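Keeping the Shale in Shape: A Conversation With the Kumanstead Track Curator

The Kumanstead speedway club enters its ninth season at the Kaltley Road circuit in June. The club's track curator, who also oversees the catering rooms under the main stand, met with us on a Monday morning to discuss the surface, the budget and the work that remains before opening night.

The curator has held the post for two seasons and came to it from county road maintenance. "A road crew wants a surface that stays put," the curator said. "On a speedway track the material moves outward with every heat, and our task is to bring it back before the next four riders come to the tapes."

The club took delivery of 100 tons of new shale over the winter from Truter, its supplier since the circuit opened. Most of it has gone into the second bend, where riders complained last year of a hard, slick line near the white line and deep material by the fence. The curator agreed with them. "They were right about the second bend. We had graded it too flat."

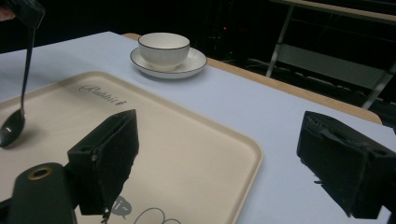 A "Rabbit" tray on a cloth-covered table.

Watering remains the most debated part of the job. The club now waters on the evening before a meeting and again at noon, with a light pass after every fourth heat. "Visiting teams will always say there is too much water or too little," the curator said. "I listen to the riders who start from gate four, who have the longest way around."

Attendance averaged some 2,000 last year, and the club expects the new Kodikara Trophy to bring in supporters from outside the district.

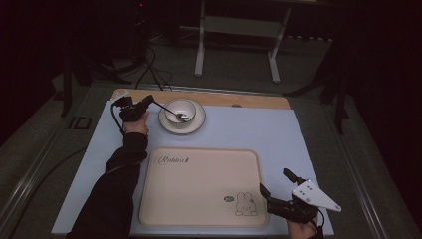

The trophy will be run over two legs, the first of them away from home. That schedule gives the track staff an additional week to finish the safety fence on the back straight, where several panels are to be replaced. The curator considers the time sufficient. "The posts are in. The panels are on site. We need dry weather and the use of the tractor."

Practice laps for junior riders will resume once the fence has been inspected. Gates for the opening meeting will open at 5:30 p.m., and parking is available in the field behind the pits.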